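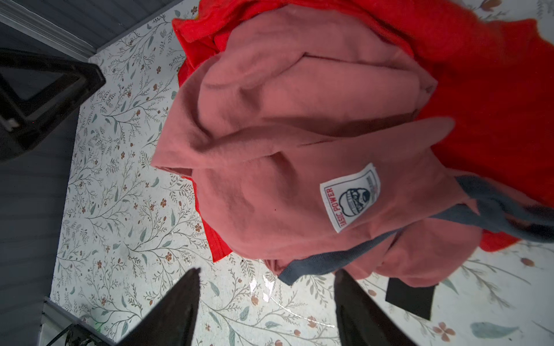
Section 4. Recording the garment-picking trials

Print this section | E-mail this section
Filed under: Set-up guides > Soft goods > Wrist view method

By now you should have the arm bolted down, the fingers fitted and the wrist camera talking to the Sirkis recorder. If any of that is still giving you trouble, please go back to Section 3 and take your time over it, as everything below leans on a steady picture from the wrist.

The method we use at Atberg is a simple one. We pile clothes on a table, let the arm choose a place to pinch from the wrist view alone, and write down what happened. Our own set, which we call Hornuven, holds 1,081 grasps, and you are very welcome to compare yours with it once you have enough of them (see Section 6).

4.1 Preparing the pile

1. Cover the table with a wipeable cloth and pull it flat. A patterned one is fine, and we rather like them, as a plain white cloth makes the task easier than it would be in anybody's home.
2. Choose 2 garments, one thick and one of any weight you please. Sweatshirts are good company for a first session, with all those ribbed edges to aim for.
3. Drop the first garment from about elbow height and leave it exactly as it lands.
4. Drop the second on top. Resist the urge to tidy! We all have it, and a tidied pile will flatter your results.

Note: Garments of similar color, such as pink over red, make harder piles. Mark these "close color" on the session sheet so they can be scored on their own.

4.2 Running a trial

1. Open the fingers fully and move the arm to the viewing height you saved in Section 3.
2. Start the recorder and wait for the steady light.
3. Press Propose. The Işık planner will mark one pinch point, usually on a fold or a trim edge.
4. Press Go and keep your hand near the stop button until the arm is back at its viewing height.
5. Score the trial: one garment lifted, both lifted, or none.
6. Drop the pile again before the next trial, even if the arm missed.

CAUTION: Never reach under the fingers to free a caught sleeve while the arm is powered. Press stop, switch off, and then work the cloth loose by hand.

CAUTION: Check for glare on the cloth before you start. A bright patch between the fingers can be taken for a pale edge, and the arm may press down on the table. Turn the lamp, not the camera.

Note: Sewn-on labels and patches draw the planner more than they should. We saw this in up to 26 trials of our first 100. Please keep those trials in, as they are part of the result.

Section last revised Jun 5, 2023

Comments

fleecepile: Does the drop height matter much? Our table is low and the sleeves keep sliding off the side.

tabletop_k: We had that too. Moving the pile toward the middle of the table helped, and we wrote the new height on the sheet.

knitwit: The glare warning saved me a finger pad. Could you add something on zippers? Ours keep snagging.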